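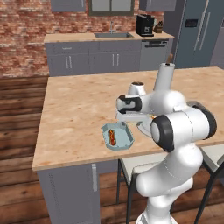 Tundonside as a Base for Travel in the Upper Valley

October 1, 2020

Tundonside occupies the point at which the valley road meets the old rail grade, and most visitors first encounter it on the way to another destination. This blog has covered the surrounding lakes and passes for several seasons and has given the town itself only passing mention. The present entry corrects that omission and is intended for travelers who plan to spend three or four nights in the area and wish to know whether one set of lodgings can serve for the whole stay.

In my view it can, with certain reservations concerning the eastern side of the valley.

Location and Approach

The town stands at an elevation of 3,385 feet on a shelf above the river. The nearest city with scheduled air service lies 81 miles to the south, and the drive is made almost entirely on a divided highway. The final stretch is a two-lane road with passing bays. Drivers unfamiliar with mountain roads should plan to complete it in daylight, particularly from October onward, when fog settles below the second bridge and may remain until the middle of the morning.

Travelers without a car may use the Barnix coach, which leaves from the airport and stops at the foot of Tundonside's main street. Seats are limited this year and must be reserved. Masks are required on board, and the driver will not sell tickets at the door. The coach carries bicycles when space permits, but it does not guarantee a return place for them, and cyclists should inquire before setting out.

Lodging

There are 169 guest rooms within the town limits, divided among two hotels, a motor lodge, and a number of small inns. Several of the inns have reduced the number of rooms they offer, and the larger hotel has suspended its breakfast service in favor of a boxed meal left outside the door. Rooms on the river side are quieter. Those facing the main street receive the noise of early delivery trucks on weekdays, a matter on which the hotels are not always forthcoming.

Visitors who prefer to cook will find apartments above the shops on the upper square. These are generally let by the week. The grocery store closes at seven in the evening, and arrivals on the late coach should bring provisions for the first night.

Excursions to the West

The western side of the valley is the stronger half of the area for the visitor without fixed plans. Lake Droluder is 33 minutes from the upper square by car, on a paved road that remains open until the first heavy snow. The north shore has a level path suitable for strollers and wheelchairs. The south shore is steeper and should be attempted only in proper footwear. Parking at the north shore fills early on weekends, and the overflow field is closed after rain.

Beyond the lake, the road continues to Qiu, a village of stone houses with a single café and a small textile museum. The museum now admits visitors by appointment. I have visited twice and consider the upper gallery, with its display of dyed wool, worth the additional drive. The café serves soup and bread at noon and very little at other hours.

Excursions to the East

The eastern side is more demanding. The pass road is narrow, the trailheads are poorly marked, and mobile telephone service ends shortly after the last farm. The views from the summit are nonetheless the finest in the district. My earlier entry on the pass recommended an afternoon start in order to have the sun behind the traveler on the ascent.

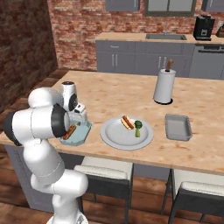
One reader wrote in June to object to that recommendation, noting that an afternoon start leaves no margin for a slow descent, and that the eastern slope is in shadow well before the official hour of sunset. The reader added that the gate at the lower end of the pass road is locked in the evening, "whether or not there are cars above it," and that the notice giving the hour is posted on the wrong side of the bridge.

I have since returned to the bridge and found the notice where the reader described it. The earlier entry has been amended. Travelers bound for the summit should leave Tundonside by nine in the morning and carry water, as the spring at the halfway turnout is no longer maintained.

Season

The autumn color is at its best in the first half of October on the western slopes and somewhat later along the river. The Barnix coach changes to its winter timetable at the end of the month, after which the midday departure is withdrawn. The motor lodge closes for the season at the same time. Both hotels remain open through the winter, although the road to Qiu may be impassable for several days after a storm, and the museum does not reschedule missed appointments.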